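How to Oil a Butcher-Block Top Without Ruining Your Week

Print this page | E-mail to a friend

A butcher-block top wants very little from you. It wants oil, it wants time, and it wants you to stop putting the teapot on it while the oil soaks in. Most people manage the first.

Start on a Thursday evening, so the weekend is there if you make a mess of it. Clear everything off, wash the wood with a barely damp cloth and let it dry overnight. Sand with the grain, lightly, finishing on 800 grit if you like a top that feels like a bar of soap. I stop sooner. My knives don't care.

Warm the bottle of mineral oil in a bowl of hot water. Pour a puddle the size of a saucer and push it along the strips with an old T-shirt. End grain drinks like a sailor, so go back over it.
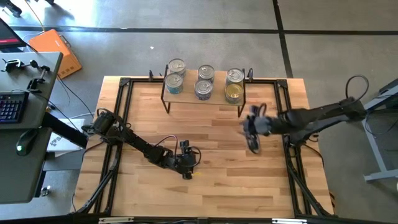
Kaj Lykkegaard
Workshop columnist

Wait 20 minutes, longer in a cold house, then wipe off whatever is still sitting on top. Do not skip the wiping. I skipped it once in February and the cat left a trail all the way to the bathroom.

A new top needs 5 coats, one a day. An old one gets by on 2. Finish with board wax if you own any, and buff until you are bored. Spread the rags flat outside to dry before you throw them out — mineral oil is fairly tame, but you will use some other oil one day and forget which.

Print this page | E-mail to a friend

Comments (3)

Momley: Did mine with olive oil before reading this. How long does the smell last?

Kaj Lykkegaard: Longer than you'd like. Scrub with baking soda and start over.

gunnlaugsson_h: Five coats is overkill, three was plenty on ours.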